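Mismatched plates on purpose - style or just an excuse?

Home & Table > Crockery and Glass

skondex_refugee
I keep seeing people say matching dinner sets are finished and we should all be buying odd plates one at a time. I've got a full Flodura set, plain white, bought for 100 quid in a January sale, and my sister-in-law told me it looks like a works canteen. Is there anything in this or is it a way of selling us single plates at three times the price?

marrowfat
It's a way of selling single plates at three times the price. There's a shop near me doing "curated" sets of four odd ones, all new, all made to look as if they came from four different grandmothers. They didn't.

PBautista
I'd stand up for the odd plates, within reason. Mine came from charity shops and a house clearance in Lidcombe when I lived out there, and none of it cost much. You do need one thing running through it. With me it's a pale background and a rim with some shape to it. After that the patterns can do what they like.

marrowfat
"A rim with some shape to it" is most plates made before I was born.

PBautista
Well yes, so it's easy to find them!

tidewrack
My worry is stacking. Wavy rims don't sit on each other properly unless they're the same plate. I had a cupboard full of the things and every time I wanted the bottom one it was like defusing something. Plain set now, never going back.

skondex_refugee
Hadn't thought about stacking. The Flodura ones go up in a pile and that's the end of it. What about the dishwasher?

tidewrack
Anything with a metal edge, keep it out. Painted flowers depend on whether the glaze is over the top or not, and the person selling it won't know.

old_harbour
I don't believe half of what's said about value either. Saw a single El Fassi serving dish listed at 989 the other week, chip on the foot, "rare pattern". Rare because people threw them out. Somebody else wanted 1480 for two. If you like it and it's cheap, buy it. If it's dear, somebody's having you on.

marrowfat
Agreed, and I never agree with old_harbour.

PBautista
Nobody in my house is paying 989 for a dish. Some of mine, on the yellow cloth by the balcony window.
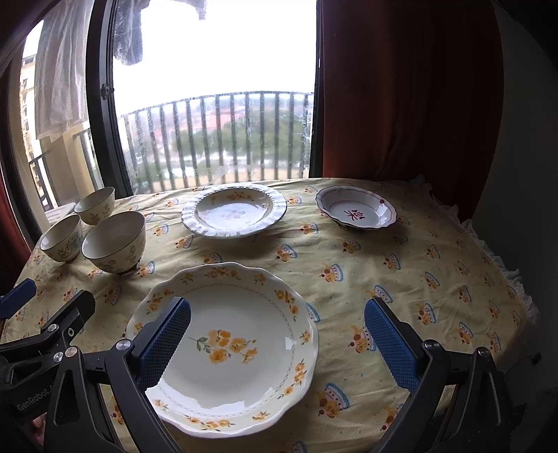 Three plates, three bowls, no set. Big scalloped one with the orange flowers is my favourite.

skondex_refugee
OK, that's nicer than I was expecting. The orange flowers go well with the cloth. I'm less sure about the one with the dark red rim and the Chinese character, it seems to belong to a different dinner.

PBautista
It does a bit. I use it for pickles or lemon wedges, so it's usually off to one side anyway.

tidewrack
The bowls I'd have. Cream with a thin brown rim, they'd go with anything. I still want to know how you stack those plates.

PBautista
Biggest at the bottom, kitchen paper between them, and I don't stack high. It's a nuisance, I'll give you that.

marrowfat
So the answer to the stacking problem is kitchen paper. I'm keeping my plain ones.

skondex_refugee
Think I'll keep the white set for every day and look for a couple of odd bowls. If the sister-in-law says canteen again she can bring her own plate.

old_harbour
Check the bowls for hairlines before you pay. Tap the rim with a fingernail - a dull sound means put it back.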